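How to Fold a Bulky Sweater So It Stays Folded

Thick sweaters are the hardest thing to keep neat in a drawer. They spring open, the sleeves work loose, and a stack of four takes up the room of ten T-shirts. The fold below makes a flat packet that holds together when you pull out the one under it. It works for ribbed knits, corduroy-type tops, sweatshirts and most fleece.

What you need

A flat surface bigger than the sweater. A bed is best. A table is fine if it is at least 24 inches deep.
A lint brush or a damp cloth.
A drawer or shelf bin. I use the shallow Fotness bins, but any box with straight sides will do.

Before you start

Make the bed first, or at least pull the cover tight. Wrinkles underneath turn into wrinkles in the sweater. Check that the sweater is fully dry, especially at the cuffs and the bottom band, where the knit is thicker. Close any zipper and tuck in loose cords or straps so they don't catch on the knit.

Step 1. Lay it out

Put the sweater face down on the bed with the neck away from you. Pull the hem toward you with one hand while you hold the shoulders with the other. Work out from the middle. Do not yank on the cuffs, as that is how they get baggy.

Step 2. Line up the ribs

Ribbed fabric shows you when it is crooked. Pinch a small bit of fabric near the bottom of the garment, lift it slightly, and set it down again where the ribs run straight. Move over a few inches and repeat. If there is a seam, use it as a guide and smooth it from top to bottom.

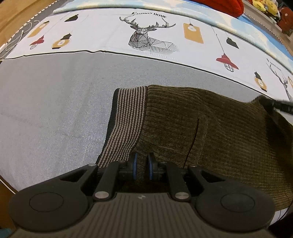 Olive ribbed sweater on a light gray bed cover, pinched near the bottom. The striped band is on the left.

Contrast bands, like the striped one on this sweater, need a little more care. Flatten the band with your palm before you fold anything over it. A band that goes in twisted will come out twisted, and the crease can take a day to drop out.

Step 3. Fold in the sides

Fold one side in to the middle of the back, sleeve and all. Then fold the sleeve back down on itself so it runs along the outer edge of the body. Do the same on the other side. You should have a long rectangle with no sleeve sticking out.

Step 4. Fold up from the hem

Fold the hem up a third of the way. Fold again to the neck. For a very thick sweater, stop there. For a thinner one, fold once more so it will stand on its edge in the drawer.

Step 5. Press and store

Lean on the packet with both forearms to push the air out. Put it in the drawer with the folded edge facing up.

Notes

Jui-lin Wei wrote to ask about hoods. Fold the hood down flat over the back before Step 3 and treat it as part of the body.

Do not hang heavy knits for the summer. I refold mine in July and swap the bottom ones to the top.

If your drawer is under five inches deep, lay the packets flat, two high at most.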